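3.2 Breeding sites and nest records

The survey covered the wetlands between Prirkdale and the Wernby lagoon, where herons and egrets have bred in mixed colonies at least since 1912. We visited each colony in April, in the early morning, and counted only nests with an adult bird sitting on them. 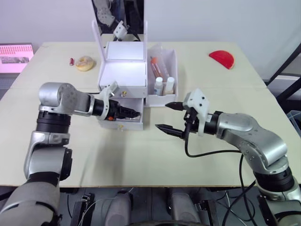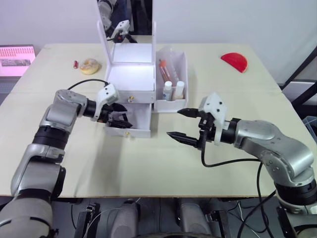
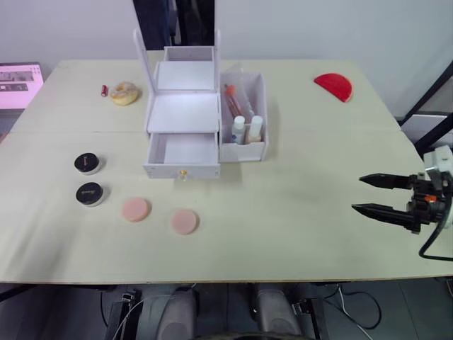

Figure 7. Two silver-gray arms at a white organizer (first and second image) and the organizer with its drawer open (third image).

The colonies differed strongly in size. The largest one, on the south bank of the Wernby lagoon, held 78 occupied nests, mostly of the little egret. The colony at Edier was much smaller and stood in old willows, with night herons in the lower branches and gray herons in the top. In the Benítez marsh the birds nested in reeds, close to the water, and for this reason we could not see every nest from the bank.

The distance to open water seems to be important for the little egret, but less so for the gray heron. Gray herons used trees up to 1000 m from the nearest pond, and they flew to feed in wet meadows and also in cultivated fields. Little egrets stayed near the shallow edges. Night herons were difficult to follow - they leave the colony at dusk, when our observers had already finished the count - and their feeding places remain partly unknown.

Water level changed during the season in all the sites. At Prirkdale the south pool became dry before the young birds could fly, and several nests at its border were abandoned. We did not find the same in the Benítez marsh, where the water comes from a spring and stays more stable. It is possible that some pairs moved from one place to the other, but the birds carried no rings and we cannot confirm it. The nests in reeds should therefore be read as a minimum number.

Last updated: April
12 shares - 7 comments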